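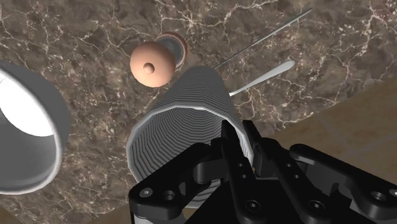 Community > Blogs & Writing > News

Brosbridge blog circle goes comment-free for September

2 min read

Print this | E-mail this

The Brosbridge blog circle is switching off comments for the whole of September. All 152 member blogs were asked, most said yes. A handful are keeping theirs on and that's fine, says organizer Annapurna Kamath.

The idea came out of the summer meetup in Skemwood, where the talk kept drifting back to one thing: who are we writing for? Several members said they had started leaving stuff out of posts. Bad weeks, rows at home, money. Others said they went the other way and put in more than they wanted, as the sad posts got the most replies.

"I caught myself drafting the answers to comments before I'd finished the post," Kamath told us. "I had a post on my mom's house half done and I was already defending it. So I thought, let's try a month with the door shut."

Rules are short. Comments off from the first of the month. Post at least 6 times, any length. No stats talk in the group chat. Members can still e-mail each other -- a lot of them probably will.

Not everyone is keen. Thirumalai Rajan, who writes a daily diary blog on early fatherhood, is one of those staying open.

"My readers are the reason I got through the first winter," he said. "Somebody in Ukholm wrote to me at 2 in the morning when the baby wouldn't settle. I'm not turning that off. I get why people want to, but for me the comments are half the blog."

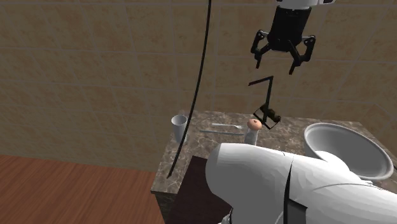
Page 2

Rajan will write a weekly note for the circle's newsletter on how the month looks from the other side. Kamath asked him to. They have disagreed about this before, she says, mostly on the phone and mostly for to long.

There is a small grant behind the newsletter, from the Ruiz-Ortega fund for local writing. It pays for the printed edition, which goes to the library and the two cafes on the main street. Same as last year, no change there.

New bloggers can join for the month without signing up for the full year. You need a blog with at least one post on it, and that post can be the one saying you've started. Sign-up is through the circle's own page or on paper at the library desk. Closes at noon on the last day of August.

A get-together is planned for October, back in Skemwood, to talk over wether anyone wants to keep going. Room not booked yet. Kamath says bring one post you would of changed if the comments had been on, and read it out if you feel like it.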